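Visit report: open lab afternoon, Sellgate robotics workshop

Posted 16 June 2026

The Sellgate open afternoon is short and assumes that visitors have read the background notes. Groups are taken through three bays in turn, with a talk at the start and a longer discussion at the end. I went for the second bay, where the Biko method is being tested, and this report deals mainly with that. The first bay (a pallet sorting cell) has been written up elsewhere and has changed little.

Background

Biko is a way of training a robot arm to move light, loosely held objects using only the view from a small camera at the wrist. There is no fixed camera over the table and no depth sensor. The group's earlier method, Bisht, used two views: the wrist camera and a second camera on a stand. Bisht worked well as long as the stand did not move. When it was knocked, or when the bench was shifted for cleaning, the success rate fell sharply and the system had to be set up again.

The question behind Biko is how much of that second view was needed in the first place. The group's position, given in the opening talk, is that most of the useful information in the fixed view is about where the arm is in relation to the container, and that this can be recovered from the wrist view if training includes enough samples in which the container is only partly visible. In Bisht such samples were thrown away as poor. In Biko they are kept and given extra weight.

This is a modest claim and the group treated it as such. The talk gave the details of the weighting, which I summarise here from my notes. Each recorded run is divided into short segments. A segment is scored by how much of the container's outline can be followed in the wrist view. Segments with a full outline and segments with no outline get the ordinary weight. Those in between are raised, up to a fixed limit. The limit was set by trial, and the speaker said plainly that they have no theory for its value.

The task

The main task in the second bay uses clear containers holding soft, pale balls. The arm has to approach the container, close its two fingers on one ball, lift it clear and place it on a mat. Clear containers were chosen because they are hard on a camera. The rim shows as a bright line that moves with the viewing angle, reflections lie across the contents, and the far wall can be mistaken for the near one. The balls are also difficult in their own way. They are close to each other in colour, they touch, and the boundary between two of them may be only a dark gap.

Training used 132 recorded runs, all guided by hand with a paired controller. That is a small set by present standards. The runs were made by several operators over one period, with the container moved between runs. The operators were told not to correct an awkward approach but to carry on and finish it, so the set contains a good number of slow and indirect movements. I asked whether these were later trimmed. They were not, apart from pauses at the start.

One part of the training view changes very little from run to run, and this is the gripper itself. The camera is fixed behind it, so the base plate, the silver linkage bars and the black fingertips are always in much the same place, with only the opening between the tips changing. The container comes and goes around them.

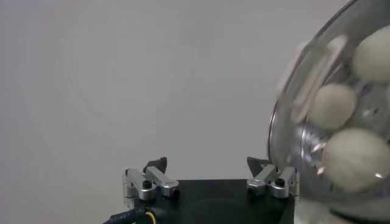

Results as presented

The group reported results for two conditions. In the first, the container started in full view of the wrist camera. In the second, it started to one side, with part of it outside the view. Each condition was run 31 times with Biko and the same number with a version of Bisht from which the second camera had been removed.

With the container in full view there was little between the two. The difference was within what I would expect from chance at that sample size, and the speaker did not try to make more of it. With the container to one side, the reduced Bisht failed in 14 runs and Biko in 11. That is a smaller gap than I had expected from the summary sent out beforehand, which spoke of a clear improvement. On these numbers alone I would not call it clear.

The case for the method rests more on how the runs failed. Under Bisht the usual failure was a wrong approach: the arm went towards a reflection, or came down outside the rim, and did not recover. Under Biko most failures came later, at the grasp, with the fingers closing between two balls or pushing one down the wall. The group argued that the second kind is easier to deal with, as the arm is by then in a sensible place and can be sent round for another attempt. I find this reasonable, although the sorting of failures was done by eye from recordings, by people who knew which method was in use. A blind sorting is planned.

A second point concerned set-up time. Because Biko has no stand camera, it needs no calibration between the arm and a fixed view. The group did not present timings for this, and the benefit was stated as a matter of experience. It seems likely enough, but it should be measured if it is going to be listed as a result.

Discussion in the bay

Several questions from visitors were about the plain background. The training runs were made facing a light grey surface, and one visitor suggested that this does half the work, as the rim and the dark fingertips stand out against it. The reply was that the background was kept plain on purpose, so that the effect of the weighting could be tested without other changes. Tests against a cluttered background will follow in July. Until then the method should be taken as shown for plain surroundings only, and I would have liked that to be stated in the summary.

There was also a question about the fingertips. They are pointed and narrow, and pads with a wider face would hold a soft ball with less pressure. The group has tried wider pads from Zirnel on a separate arm. They held better but hid more of the container in the wrist view, which reduced the number of segments with a part outline and so worked against the training method. The narrow tips were kept for that reason. It is a fair example of a hardware choice being made for the sake of the camera, and the group said it may be reversed if a second wrist camera can be fitted on the other side.

My own question was about cable routing. A cable that moves within the camera's view adds a changing shape near the edge, and a learning method may come to depend on it. The answer was that they had checked this by masking the lower part of the view and repeating a few runs, with no obvious change. The number of repeats was not given. I would want to see this done properly, with the mask applied during training as well as testing.

The weighting limit came up again towards the end. It was found by trying several values on the clear container task and keeping the best. No second task has been used to check it. If the same value holds for an opaque box or a shallow tray, the method will be much easier to recommend. If it has to be found afresh each time, the saving in set-up is partly lost to tuning.

Practical notes for visitors

The bays are close together and the talk in one can be heard in the next. Stand near the front in the second bay, as the monitor is small. Safety glasses are handed out at the door and must be worn in all three bays. Questions during a run are discouraged, but there is time between runs and the staff answer directly.

Slides are not given out. A written account of the Biko tests, including the failure sorting, is due after the cluttered background work has been finished. The recorded runs may be released with it, subject to a decision on storage.

The third bay was closed for a change of controller during my visit, and I have left it out of this report.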